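Spares budget for a two-arm bench – what do you set aside?

mulugeta_y
We have the bench built and both arms running. Now I have to put in a number for the year's spares and I have 1564 to spend. The task at the moment is picking up pens and putting caps on them, so the loads are light. Grippers and cables seem the obvious things to stock.

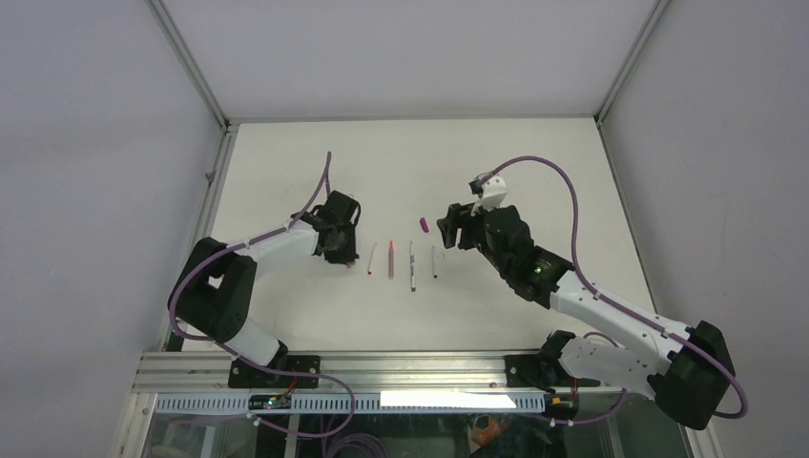
My first draft is 610 on gripper parts, 70 on cables and the rest held back for a servo or two. Supplier would be Grarkine unless someone talks me out of it.

jverbruggen
70 for cables is too low. Any lead that runs over an elbow joint gets bent all day. We went through 3 in January alone. I'd double it and take it off the grippers.

Pichit M
Disagree with Jelle. If the leads have enough slack they last. Ours from Molley are on their second year. Servos are what cost us money – buy one of each size now, delivery is slow.

jverbruggen
Slack catches on things. Depends how far your arms travel, I suppose.

fasil_l
Does the 1564 include VAT and postage? Ours didn't and I had to go back and ask for more.

mulugeta_y
Before VAT. Postage I hadn't thought of. I'll move the cables up to 140 and get a servo price from Molley as well before I send it in.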